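Coatings bench notebook, May

Picked up the flooring panels again in the morning, 9:20. Question is still why the Wernell gray polyurethane lifts at the edges on the old concrete slabs and holds fine on the new ones. Last entry blamed the primer. I no longer think so.

Slabs

Four slabs on the bench, all from the Navarro loading dock tear-out. Slabs A and B were acid etched and rinsed twice. C and D were ground with the cup wheel and vacuumed, no water. I wanted the two prep methods side by side with the same can of coating, same roller nap, same person rolling. Last time the batches were mixed on different days and that muddied everything.

Taped plastic over a corner of each slab overnight before starting. A and B had fog under the plastic by morning. C and D were clear. A and B went back on the rack under the fan and I moved on with C and D only, so the side by side I wanted did not happen today. Annoying. Someone rinsed the etched pair late in the afternoon and the date was not written on the rack card. Please write it on the card.

Mixing

Used the Lastance clear primer first. Stirred part A alone until the settled stuff came off the bottom, then added part B and mixed with the slow paddle. Scraped the sides, poured into a clean pail, mixed again. The second pail matters with this product. On the March panels we rolled straight from the first pail and got soft streaks where unmixed resin came off the wall of the can.

The primer got warm in the pail quicker than I expected. Poured it out onto the slab in a ribbon and spread from there, which bought enough time. Do not leave it standing in the deep pail.

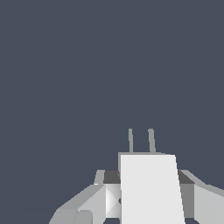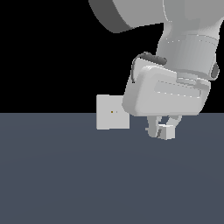
Rolling and recoat

Primer on C went down even. D drank it in near the old tire track and looked dull there after the first coat. Gave D a second thin coat in that area only. Feathered the edge with a dry roller, could still feel a slight ridge with a fingertip. Will sand it if it shows through.

Recoat window on the sheet is wide but I went at the early end, when the surface took a thumbprint without any coming off on the glove. Color coat is the Wernell gray from the same lot as the dock job. Rolled one direction, then crossed it. Nap shed a few fibers into C. Picked out what I could with tweezers. New roller covers should be wrapped in masking tape and peeled before use, and I skipped that step.

Edges

Spent more time here than anywhere else, as the edge is where the dock floor failed. Ground a shallow key cut along one side of each slab and left the opposite side square. Coating was run down into the cut and over the lip. On the square side it stops at the arris like it did on the job.

My guess at this point: the lifting starts where the film thins out over a sharp edge and moisture gets behind it. The old slabs have been wet for years and the new ones have not. That would fit what we saw, but the key cut test has to come out different from the square side before I believe it.

Pull tests

Glued 2 dollies on each slab with the fast adhesive, one near the keyed edge and one near the square edge. Scored around them down to the concrete after the glue set. The tester was last checked against the 2,000 psi reference and read fine, so no correction to apply.

Not pulling yet. Film needs its full cure and we have been burned by pulling early, when the break comes in the coating itself and says nothing about the bond.

Loose ends

Zerach sent a sample of their moisture barrier primer. Tin is on the second shelf, unopened. Would like it on A once the plastic test comes up clear.

Glove box is down to 11 pairs of the large nitrile. Order more, and roller covers, the low-lint kind.

Waste resin pail is outside by the door, lid off, until it is hard. Do not put a lid on it while it is warm.

Stopped 4:45. Next: repeat the plastic test on A and B, check the ridge on D, read the film on C for soft spots before anyone moves it.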